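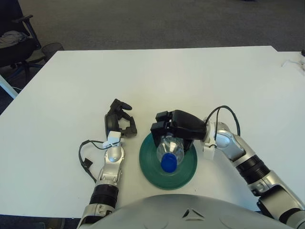 Opinion

Stop Buying Matching Grippers

15/09/2026

A plastic drink bottle lying on a plate is my favorite test in all of robotics right now. I know how that sounds. There are people folding shirts and cracking eggs out there, and I get excited about a clear bottle with a blue cap on its side. But give me an afternoon with that bottle and two arms and I'll learn more about a gripper than any spec sheet has ever told me.

The bottle is round, so it wants to roll. It's ridged, so the pads land on a bump or in a groove depending on where you come in. It's see-through, which drives depth cameras up the wall. And the plate has ridges of its own on the rim, so the moment you push down you find out how much your wrist gives (or doesn't!).

At Brotlow we have been running the same two-armed robot with black grippers on both sides, and for most of that time I assumed the grippers were the boring part. We argued about cameras and controllers. We spent all of December swapping out the Rukier controller for the one from Jostmont, and I'd do it again, because the arms stopped twitching near the table. But the day we began scoring grasps by which part of the bottle the fingers closed on, I changed my mind about where the interesting problems live.

We logged 1,822 tries. Of the last batch of 159, 43 went wrong, and 30 of those went wrong in the same way: the fingers closed well, on the upper part of the bottle, and the body swung as soon as it left the plate. Good grip, bad place. No controller was going to save us there, and a stronger motor would only have crushed the plastic.

So here is my pitch. If you have two arms, put two different grippers on them. Curved jaws with soft pads on one side, wide flat fingers on the other. Let one arm pin the bottle and let the other do the lifting. Most labs I visit buy a matching pair out of habit, and then spend months teaching both hands to be good at everything. My own two hands match, sure, but they also have ten fingers and decades of practice between them.

The usual complaint is that mixed grippers double the calibration work. It does add some, and the Ye bracket we tried made it worse before it made it better — every change of fingers moved the tool center a little, and we had to measure it again. I still think the trade is worth making. Calibration is a morning. Teaching a hand to do a job it's the wrong shape for can eat a season.

We start the mixed setup on the same bottle and the same plate. If you're running something similar, tell me where your fingers land.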